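About Us

Hi, and welcome to the Zesari Robotics Club page! 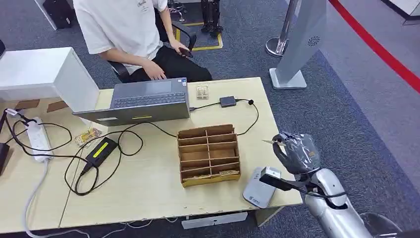
Scanner practice: the hand holds a small card-like item, the laptop keeps an eye on things.

I'm the club's faculty adviser, which mostly means I order parts, sign the room form, and get asked where the cable ties went. I've been putting off writing a proper "about" page for ages, and the old one still told people to meet in the woodshop (please don't go to the woodshop), so it was time.

Who we are

Zesari is a student robotics club at Drilmont, open to any enrolled student in any major. We started as 2 students and a box of motors in the back of the woodshop, and we now have 15 regulars plus a drifting crowd who turn up when there's a competition coming or when somebody brings food. We have mechanical engineering people, computer science people, a couple from nursing, one from music who is scarily good at timing code, and several who haven't picked a major and are in no hurry to.

You do not need experience. I know every club says that! But we mean it to the point that our first meeting each fall is spent plugging things in, finding the emergency stop, and learning which end of the screwdriver the club prefers. If you can type a little and ask a question out loud, you're going to be fine.

The name, by the way, was a typo on our first room booking. We liked it better than what we'd meant to write, and I've been asked not to reveal what that was.

What we work on

Our big project is called Kinoshita. It's the sorting bench, and it's where most of the club's hours go. The idea is simple to say: a robotic arm with a hand on the end picks up a small flat item, takes it to a handheld scanner fixed on a mount at the corner of the desk, gets a read, and puts the item into the right slot of a cardboard organizer. Pick, scan, place. You could do it half asleep. Teaching an arm to do it has kept us busy for a good long while and I suspect it will outlast several more graduating classes.

Cards are the hardest thing we've tried so far. They're thin, they lie flat, and a finger that's a hair too high just strokes the top of the thing lovingly and comes away with nothing. Too low and you're pressing into the desk, and then the arm faults and everybody groans. Then once you have the card you need to hold it so the code is showing, at an angle the scanner likes, without a finger over the part that matters. We spent most of one October on finger placement alone. I can't tell you how loud a room gets over one beep.

The organizer is cardboard and it's going to stay cardboard for now. Every year a new member offers to 3D print a beautiful one, and every year we say yes, lovely, and then change the slot size before the print is done. With cardboard you get a knife and some tape and you're running again in the time it takes to get a coffee. We've rebuilt it more often than I could tell you, and we keep spare flat pieces close by.

The second project is Vindadetti, which is our competition team. They take whatever works on the bench, make it faster, and go and show it to people at regional student events. Last year's event was a timed sorting round and our best run got 99 items into the correct slots before the buzzer. There was a very strong feeling in the van home that it should have been a hundred. The whole season's practice log came to 1,761 scans, all written down by the team in a spreadsheet that has more colors in it than I would personally have chosen.

And then there's the everything-else pile: a line follower that people use to learn on, a voice-controlled lamp, a thing that is supposed to water the plants in the department office. Small projects are welcome. You can bring your own idea and we'll help you find parts and somebody who's made a similar mistake already.

What a meeting is like

We meet weekday evenings at 6:30 during the semester, in the carpeted end of the robotics lab. (The posters by the main stairs have the current days on them.) There's no formal start. People come in, somebody powers up the bench, somebody opens a laptop, and within a few minutes there are cables all over the desk and three conversations going at once.

On the bench we work in small groups. One person sits at the laptop and watches the program, one stands by the arm with a hand near the stop, and if there's a third they reset the items and call out what they see. Then you swap. I'm pretty firm about swapping! It's easy for the confident coders to settle into the chair for the whole night, and it's easy for the newer folks to end up as professional item-resetters. Everyone does every seat. Some of our best fixes have come from whoever was standing at the side with nothing to do but look at the fingers.

A lot of the evening is waiting, I should warn you. Waiting for a program to load, waiting for a battery, waiting while somebody scrolls back through the log to find out why the arm thinks the desk is higher than it was yesterday. People check their phones, do homework, argue about movies. That's normal and nobody will mind. Bring a sweater because the lab is cold after seven.

Snacks are allowed, and wrappers go in the trash at the end of the night. I say this every week and I'll say it here too.

House rules

We don't have many, and they fit on a sheet taped up by the door:

Know where the stop button is before you touch anything else.
Say "moving" out loud before you run the arm.
Stay outside the floor tape when a robot's powered on, unless you're the one running it.
Long hair tied back, dangly things off.
Label your power adapter. All black bricks look alike and we have fried one board that way.
If you change the code, write down what you changed, even if it's one number. Especially if it's one number.
Leave the desk so that the next group can find an empty patch to put a laptop on.

That's it. If you forget one, someone will remind you, and if I forget one you have my full permission to remind me (this happens more than it should).

What you'll pick up along the way

Members usually learn some Python first, then a bit of how arms are moved around in space, and then how cameras and scanners pass information to the rest of a system. There's wiring and soldering for those who want it. There's also a surprising amount of writing! We ask each project group for a one-page note at the end of the semester saying what they tried, what worked, what flopped, and what the next group should do first. The flops are the part everybody reads. We have one note that is mostly about tape.

I'd also say you'll get better at explaining things. We do an open lab evening every spring where families and local middle schoolers come by, and there is no audience on earth like a row of twelve-year-olds who want to know why the robot is so slow. Our members have had to come up with good answers. The kids get to load items for the arm to pick up, they cheer when it beeps, they boo when it drops one, and I love that night more than any competition we've entered.

Some students join to get something on a résumé and that's a perfectly good reason. Others come because their roommate dragged them along. One year we had a student who only wanted to build cable holders, so we let them, and we've still got a drawer full.

Money, parts and time

It's free to join. We get a modest budget from the department and we top it up with a bake sale and a repair table in the spring, where you can bring us a dead lamp or a wobbly fan and we'll have a go at it. If you join Vindadetti there's a contribution toward travel, and if that's a problem for you, tell me quietly and it stops being one.

As for time, most people come once a week. The competition team comes a lot more than that in the run-up to an event, and I do send them home if it's getting silly. Classes come first. If you vanish for midterms and come back three weeks later, we'll be happy to see you and we'll catch you up on whatever broke.

Tools stay in the lab. Laptops can be borrowed for club work if you sign one out, and the shared ones have stickers on them so they find their way back.

How to join

Just walk in. Really, that's the whole process. Come to any meeting, put your name on the sheet, and do the short safety talk with whichever officer is there (it takes ten minutes or so, fifteen if you ask good questions). After that you can sit in on any group you like for a few weeks before choosing one, or don't choose and keep floating, as plenty of our members do.

If you'd like to ask something first, there's a contact form linked at the bottom of the Drilmont clubs page. Pick Zesari from the list and it comes straight to me. I answer most evenings, a bit slower during finals.

We're looking for a few particular people this year, so if any of this sounds like you, please come say hi: someone who likes drawing and could help redo our posters, someone patient who'd enjoy testing grips over and over, and anybody at all who knows how to keep a shared calendar up to date. The lab door sticks a little. Give it a good push.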